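Chapter 7
What a Success Rate Leaves Out

Most papers on learning from demonstration report one number, and it is usually a good one. The method called Ristau, which we will take apart in this chapter, is typical. Its authors collected 399 demonstrations of household pick-and-place tasks with a hand-held gripper, trained a policy on them, and reported that the robot put the cup in the basket in 109 of 200 attempts. The abstract calls this "robust manipulation from modest data." Before we accept the word robust, we should ask what was counted.

Start with the demonstrations. A person squeezes a pair of fingers around a cup, carries it to a wire basket, and lets go. The camera rides on the tool, so the policy learns from roughly the view it will have later, when the fingers belong to an arm.
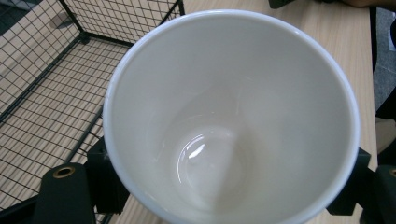
The appeal is plain enough. No arm is needed to collect the data, and a beginner can learn the tool in an afternoon. The trouble is that a person brings a great deal to the task that never gets recorded. The wrist corrects itself. The person looks at the table from above, with two eyes, and knows where the basket is even when the camera does not. A recording of the fingers is a recording of the outcome of all that knowledge, and the policy is asked to guess the rest.

Now consider the word "in." The Ristau paper scores a trial as a success if the cup ends up inside the walls of the basket. It says nothing about whether the cup is upright, leaning, or lying on its side. For a laundry-style task this may not matter. For anything with liquid in it, it matters a lot, and the introduction to the paper talks about setting tables.
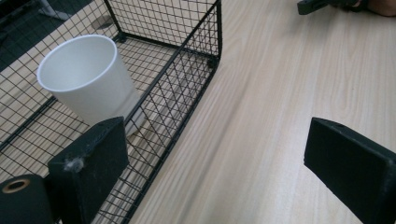
A second group, working on the Gasia benchmark, reran the released policy with a stricter rule: the cup had to be standing on its base when the fingers withdrew. Over 60 trials the result fell so far that the authors of the rerun first suspected a fault in their own setup. They checked the calibration, swapped the fingers, and got much the same result. Neither paper is dishonest. They measured different things and used the same word for both.

There is also the matter of who resets the table. In the Tetteh protocol, used by both groups, the operator puts the cup back by hand between trials, "at a varied position." Varied by whom, and how much? An operator who has watched a policy fail at the far corner all morning may stop putting the cup there by the afternoon without noticing it.

We will return to each of these points with the data in hand. Section 7.1 sets out the scoring rules and shows how to write one before the first trial is run. Section 7.2 covers starting positions and why they should be drawn from a list. Section 7.3 compares the two sets of trials, and the exercises at the end ask you to rescore part of the Flurnodia set under a rule of your own.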